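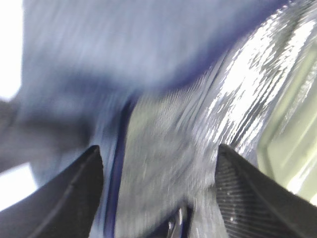 Gray-blue cloth with a narrow strip of navy along one side.

The linen room at the Figueroa, a residential hotel with 204 beds, is on the basement level between the boiler and the bike storage. It has one window, high up, and a long table covered in an old blanket. Every towel, napkin, pillowcase and cleaning cloth in the building crosses that table at least once a week, and most of the folding is finished before 3 in the afternoon, when the carts go back upstairs.

Folding is the part of laundry that machines in most small buildings have left alone. The Figueroa's washers weigh the load and choose the water level. The dryers stop when they sense the fabric is ready. After that it comes down to a table and a stack.

The method on the wall chart is simple. A bath towel goes in half the long way, then in thirds. Hand towels are done the same way, only smaller. Cleaning cloths are folded once and then once again, with the hems brought to the same side so a stack can be picked up in one grab. The chart is dated September and has been taped over twice where the corners tore.

Hems matter more than people expect. A hem is two or three layers of fabric stitched flat, so it dries slower than the middle and shrinks at a different rate. After enough washes the edge starts to ripple. A rippled cloth can still be folded, but the stack leans, and a leaning stack ends up on the floor of the cart. The usual fix is to pull the cloth lengthwise while it is still warm, one hand at each end, and lay it down right away.

Color is the other thing the room runs on. Until last year all the cloths were plain white, and the ones meant for bathrooms kept turning up in kitchens. The hotel then switched to colored cloths from Gurnitz, a mill supplier that sells them in bundles of 14. Blue is for glass and mirrors, yellow for sinks, and green for everything in the kitchen. New cloths get washed twice before use, apart from everything else — the green in particular runs.

The old white ones were cut up for the maintenance shop. Nothing with a working edge gets thrown out.

Bath towels come from Lidell and are bought on a different schedule. The hotel orders 730 at a time, and a delivery fills the shelves on the north wall to the ceiling. For a few weeks after that, the folding goes slowly. New towels are stiff and slippery at the same time, and the thirds refuse to stay put. By the tenth wash they lie down.

At home, the same rules apply on a smaller scale. Fold on a surface at hip height, with something on it that grips a little. A bare countertop lets cloth slide, and a bed is too low and too soft. Sort by size first and color second. Put the folded edge toward the front of the shelf, so that a single towel can be taken out without dragging its neighbor along.

Bako, the restaurant on the ground floor, sends its napkins down after lunch. They are folded in quarters and go back up in a flat basket, 50 to a layer, with a dish towel over the top.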